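Thursday, 10:40 pm
posted by the night shift at the kitchen table

My right thumb has a groove in it. It's the shape of the little rubber ridge on the controller, and it was still there when I did the dishes tonight. Real dishes, real sink, and I caught myself reaching for the plate from above with my fingers pointed down like a crane. I live in Drorville, I have two working hands, and I'm picking up a plate like a machine. Ha.

So, the Urkik work. I've been meaning to write down what I do all day before I forget what it was like to be bad at it. The kitchens only exist inside a computer. I sit with a controller in each hand, and there's a black robot hand on the screen that does what I do, more or less, a hair late. The list tells me what to do (put the food on the plate, put the plate in the sink, take the food out of the sink) and I do it, and all of it gets saved, every twitch. Then the kitchen resets and I do it over with things in different spots. Later the learning people feed the whole pile to their model and it tries to work out what I was up to. That's the job! I move pretend sausages for a living. At least I think they're sausages. We've been arguing over that for weeks and the list just says "food item," which is no help to anybody.

The batch I'm on is called Varstead, and it's all double sinks. The goal for the whole team was 523 good episodes by tonight and we finished on 509. I was a bit sick about it on the bus home, and then I thought, well, at the start of the week I'd have bet on a lot less. One good one takes me around 57 seconds now when the thing I'm picking up behaves. Round food does not behave. You close the fingers and it squirts out sideways, goes along the counter, and then you have to decide if you're chasing it or calling it a fail.

And that's what I really wanted to get down, the chasing. My first week I thought the idea was to be neat. I'd practice the reach a few times before hitting record, and if I fumbled at all I'd toss the episode and start over, and I was so proud of how smooth mine looked next to everybody else's. Then my lead sat with me for an hour (she brought her own chair, which I took as a bad sign) and asked where my messy ones were. I said I'd thrown them out. She put her head in her hands. The model trained on the early stuff would reach beautifully, miss by a finger's width, and then just stand there pinching air, because it had never once seen anyone miss and go back. All my lovely clean examples and not one of them showed it what to do when things go wrong.

So now if I miss, I keep going. Open the hand, back up, look, come around again. If it takes three tries then it takes three tries and it all goes in, as long as I end up where the list wants me. I only throw one out if I did something truly stupid, like the time I sneezed and flung a plate over the counter, or if the physics goes strange on its own. Today I had a piece of food start shivering on the spot and then shoot straight up. I laughed so hard I had to take the headset off. That one's tagged as a glitch, but I saved a private copy — it's art.

The other thing I didn't get at first was why the kitchens keep changing. The faucet jumps to the other side, the walls switch, the drain looks different, the food's in the near basin and then it's in the far one. I complained that I'd just gotten used to the last one. Well, yes. If I only ever did it in one kitchen, the model could get away with learning "go to the upper left and squeeze" and never look at the food at all. I know because I was doing it too! There was a stretch on Monday's list (I say Monday, it could have been any of them, they all run together) where I'd stopped looking and my hands were just going to the old spot. New layout loads, I swoop in with total confidence, and I grab a handful of nothing. A person can overfit. I'd like that on a mug.

Far basin is my enemy, by the way. From where the view sits, the divider hides the front part of it, so if something's tucked up close to the metal you only get the top of it, and you're lowering the hand mostly on faith. I've started coming in from the back and pulling toward me a little before I squeeze. The guy at the next desk goes straight down, every time, and his are faster than mine and I resent it. We asked if we should agree on one way and the answer came back no, do it how you do it, they want both. Fine. But it's got to be a real way of doing it, and you can't be switching halfway through with no reason, because then it just looks like dithering and the model picks up the dithering. They showed us a clip of that once. The hand got to the edge of the sink and wobbled left and right and left and right over the divider like it couldn't choose a checkout line. Everyone in the room went quiet and I'm pretty sure we all recognized ourselves.

Which brings me to pauses. I pause. I didn't know I did it, but there are 16 of mine in the review folder with a note that says "long wait before grasp," and when I watched them back I could tell you what I was thinking in each one. In one I was reading the list again. In another somebody had asked if I wanted coffee and I was saying yes please. The trouble is the recording doesn't know about the coffee. As far as it can tell, the proper way to pick up a small round brown thing is to hover over it for a good long while first, out of respect. They trimmed most of those. I've gone over to reading the instruction twice before I hit start, and my coffee now gets ordered by eyebrow.

We also got told off (gently) about the written part. Every episode has a sentence that goes with it, and some of us were getting lazy and putting "move food" for everything. If there are two pieces on one plate and the sentence says "move food," which one did you mean? So I've been writing "pick up the red one" or "take the brown one off the plate," and it slows me down, and it's right, and I grumble anyway. The Katene people, who'll be using all this at the far end, apparently want to be able to say it in plain words and have the arm go for the correct one. Their sinks will have actual water in them, I assume. I haven't dared ask what happens then.

Tomorrow we make up the difference and then it's stoves, I've heard. Or drawers. I'd take drawers. My dreams have started to have drains in them, big pale ones, and I wake up with my fingers pinched together. Going to put some cream on this thumb and go to bed. The sinks, then, before I move on and forget them:
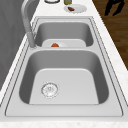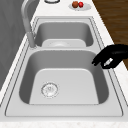
Faucet on the right in the next one, and a red something sitting on the drain.

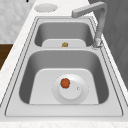 mopbucket: Do they ever let you mark how good an attempt was? When I did this kind of work it was only pass or fail, and I always felt bad for the ones that got there in the ugliest possible way. They counted the same as the pretty ones and I never found out if that mattered.

night shift (author): Pass or fail for us too, plus a box for notes that I abuse. There's talk of a score but then we'd all have to agree on what ugly is, and we can't even agree on what a sausage is.

twoleftgloves: The "hover out of respect" part got me. I used to stop and line everything up before each grab and our arm learned to do a tiny bow before it touched anything. Visitors loved it. Took ages to get rid of.

Anonymous: How much lag do you get? I tried a headset setup once and had to lie on the carpet after.

night shift (author): Enough that you notice when you're tired and don't when you're not. Ginger candy helps. So does not turning your head while the kitchen resets, which I learned the hard way.

mopbucket: Please post the shivering food.

Recent entries
The headset has eaten my bangs
Left hand, right hand, wrong hand
A whole day of opening one cupboard
Things I have dropped in November
Why I now say "the red one" at the grocery store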